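Valer Picking Cell: Progress Report to the Kamley Fund
Reporting period ending Sun 22 September

Work done

Most of this period went into the cell itself. We had planned to begin the long picking runs at the start of the period, but the cell was stopping too often to make that worthwhile, so we put the runs off and dealt with the causes first. The arm is mechanically sound. Nearly all the stops came from the cabling to the gripper and from the tray moving on the table.

The cable bundle has been rerouted. Under the old routing it pulled tight whenever the wrist turned far to one side, and the camera signal dropped out for a moment each time. The bundle now has more slack and runs in a wide loop past the wrist joint. It is strapped to the upper arm so that the slack stays where we want it. The cost is that there is more loose cable near the tray, and we have lowered the speed limit for moves close to the tray walls until we are sure nothing will catch.

We replaced the gripper camera cable once. The connector on the old one had worn and could not be repaired. A spare is now kept with the cell, along with a spare strap and a set of the small screws used on the gripper brackets, which tend to work loose. Checking those screws has been added to the morning routine.

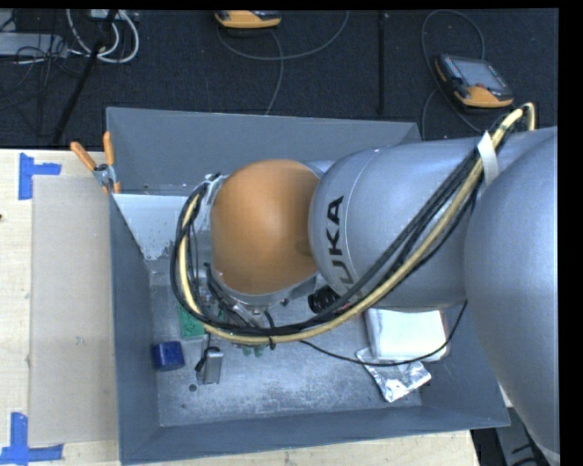
The second cause of stops was the tray. It used to be held by its own weight and crept a little each time the gripper touched the wall. After a day of running, the positions stored in the Kivon software no longer matched the real ones. The tray is now clamped to the table, and we check its position against the stored one before the first run of the day. The clamps are ordinary woodworking clamps. They hold well enough for now, but we would like to bolt the tray down before the cell is moved to Prosser.

Calibration between the camera and the arm was redone after the cable work. It took longer than expected because our first attempt used the old tool dimensions, which did not include the new camera bracket. The dimensions have been corrected in the controller and written into the setup sheet. The sheet now covers startup, the tray check, calibration and shutdown, and a person new to the cell can follow it without help.

Results so far

Before the repairs the cell rarely got through a morning without a stop. In the last 14 working days there have been 3 stops. Two were gripper faults that cleared on restart, and one was a protective stop when the arm came too close to the tray wall. We completed 80 short test picks after calibration to confirm the stored positions, and no correction was needed afterward.

Thin and shiny items are still difficult. The camera often gives a poor depth reading on them and the gripper closes in the wrong place. This is a matter for the picking software and will be taken up once the long runs have started.

Spending

Parts came in under the budget line for repairs. Staff time went over, mainly because of the calibration. We ask to move the unspent parts money to cover it and do not need an increase in the total.

Next period

The long runs will start in October. We will also make the bolt-down plate for the tray, fit a proper cable guide on the upper arm, and raise the speed limit in steps if the cables stay clear. The move to Prosser depends on the plate being finished. We will send the new date when the plate has been ordered.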